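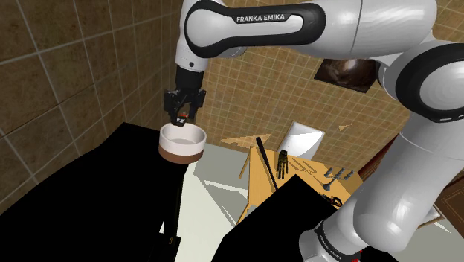

3. What people in Kendach call a bowl

3.1 How I got into the kitchens

I should say at the start that I didn't go to Kendach to study bowls. I went to study borrowed kitchen words, the kind that travel with a cousin or a cookbook, and my plan was to sit with people while they made lunch and let the tape run. What I had on my list was mostly food: names for flatbreads, names for the skin on boiled milk, three or four verbs for stirring that I'd seen in an older word list and wanted to check. Bowls were furniture as far as I was concerned. Then in my first kitchen a mother asked her daughter for "the dish," the daughter handed her something I would have called a bowl, and the two of them spent the rest of the onions arguing over whether it was one.

That argument is on the tape and I must have listened to it more than anything else I recorded. The mother's position was that a bowl is for soup. The daughter's position was that a bowl is a bowl. Neither of them moved an inch (the soup, for the record, was served in mugs).

In the end I visited 17 households, most of them in July, all of them within walking distance of the old market street. In each one I asked to be present for the making of a meal and for the clearing up afterward. The clearing up turned out to be the better half. People name things when they're putting them away, especially if somebody else is putting them away wrong. My transcripts come to 300 pages, and I'd say the good bits are nearly all from the sink.

Liesbeth Vandenberghe read through the transcripts separately and marked every noun used for an open vessel. Where the two of us disagreed on whether a word was a name or just a description ("the deep one," "the chipped one"), we kept it in and flagged it. I had wanted to throw the descriptions out. She talked me into keeping them, and Section 3.4 would be very short if she hadn't.

3.2 The three words

Kendach speakers have three everyday English words available for the vessels I care about: bowl, dish, and basin. They also have "illun," a local word said to come from Illunen, up the valley, where there used to be a pottery. I heard illun from six speakers, all of them over seventy, and always for a wide vessel that stays on the table while people help themselves. One speaker used it for a baby's bath and then laughed and took it back.

Basin is the simple one. It is big, it is used for mixing or washing, and it doesn't come to the table. If it does come to the table, it gets called something else as soon as it crosses the doorway. I have a lovely stretch from a birthday lunch where a man carries out a potato salad, calling behind him for someone to cover "the other basin," and then puts his own down and tells the guests to pass "the dish" along. Same vessel type, bought as a pair! He didn't notice and neither did anybody eating.

Bowl and dish are the hard ones, and they take up the rest of this section.

My first guess was depth. Deep things would be bowls and shallow things would be dishes, with a fuzzy patch in the middle. It's what the standard accounts of container words would lead you to expect, and it does work for the extremes. Nobody called a cereal bowl a dish, and nobody called a flat gratin dish a bowl. The trouble is that people don't own many extremes. Their cupboards are full of middling things, and the middling things are what they use every day.

Take a vessel of the sort in Figure 1: round and shallow, with a thick white rim, white on the upper body and dark brown in a band around the lower part. On depth alone it ought to lean toward dish. But vessels with that general build were called bowls in most of the kitchens where I met one, and speakers who called them dishes tended to be the ones who also used illun. So age was doing something, and so, I started to think, was the rim.

3.3 The rim problem

I asked Tiburcio Montes about rims. Tiburcio worked for many years at Fallamier, the tableware shop on the market street, and he has opinions. In his telling, customers never asked for a depth. They asked for a thing "with a lip" or "without a lip," and the ones who wanted a lip said dish. His explanation was practical: you carry a dish by its lip, with your fingers under it, and you carry a bowl by cupping it. What you call the thing follows from how you expect to pick it up.

I was very taken with this for a while. I went back over the transcripts looking for lip and handle talk, and I found plenty, but it cut both ways. A flat lip that sticks out sideways does seem to pull people toward dish. A rim that's just thick, with nothing sticking out, doesn't seem to pull them anywhere. And two of the speakers who talked most about lips used bowl for everything, lipped or not, on the grounds that dish was "a word for company."

That last remark deserves more attention than I gave it when I heard it. I said something like "oh, nice" and asked about the spoons. When I finally went back to that household, the speaker had no memory of saying it, but she agreed with it at once and gave me more. Dish, for her, was what her aunt said when there were visitors. At home with the door shut it was bowl. She could hear herself switching, now that I'd brought it up, and she found it a bit embarrassing, and I felt bad for having asked.

So here is a second line running through the data, and it has nothing to do with shape. Dish is the dressier word. It turns up when there are guests, when the food took a long time, or when the speaker is telling a story about somebody else's house. Bowl is for leftovers and weekdays.

3.4 The descriptions

And then there are the flagged items, the ones Liesbeth wouldn't let me drop. In every household there was at least one vessel that went by neither bowl nor dish. It went by "the brown one," or "Grandma's," or "the one from Bouazza." (Bouazza was a hardware shop that closed before I was born. People still own what they bought there and still say so.)

At first I treated these as people dodging the choice. If you aren't sure whether something is a bowl or a dish, you can say "the brown one" and keep cooking. That may be part of it. When I went through the flagged items by kitchen, though, the vessels named this way were very often the ones used most. The salad bowl that comes out twice a year is "the salad bowl." The one that's in the sink every evening is "the brown one," and everybody in the house knows which it is, including the children, including the son-in-law who's only there on holidays.

I find this interesting for the bowl and dish question because it shrinks it. A large part of the middling cupboard, exactly the part where my depth account was in trouble, hardly ever gets called by a type word at all. Speakers only had to settle on bowl or dish when an outsider was in the room, and for most of these recordings the outsider was me. I can't get around that. I did leave a recorder running in seven of the households while I went for a walk, with everyone's agreement, and the type words dropped off in those stretches. The descriptions took over almost completely. But the stretches are short, and people knew the recorder was on, and in one of them the only speech for a long while is a radio.

Color words came up more than any other kind of description, followed by the name of a person who had given or left the vessel. Size came a distant third. I had expected size to win easily. Color also behaved oddly with two-tone pieces. Speakers picked one color and stuck with it, and it was usually the darker one, even when most of the surface was pale. I asked one man why his mostly cream bowl was "the blue one" and he turned it over twice and said it had always been blue.

3.5 What I'm keeping for the next section

Depth stays in the account as a weak preference that gets strong at the ends. Lips stay in too, but only the kind that stick out, and I'd want a proper naming task before leaning on them any harder. The company effect is the one I trust most, partly since it also shows up in the birthday lunch with the potato salad, which I recorded before I had any idea I was looking for it.

Illun I've put to one side. Six speakers is too few for me to say much, and the oldest of them uses it in a way that doesn't match the other five — she includes anything with a foot, even a cake stand. Tiburcio thinks she's right and the others have forgotten. He has promised to look for the old order books from Fallamier, where the word might be written down next to a price and a measurement. If they turn up I'll add them to the word list at the back.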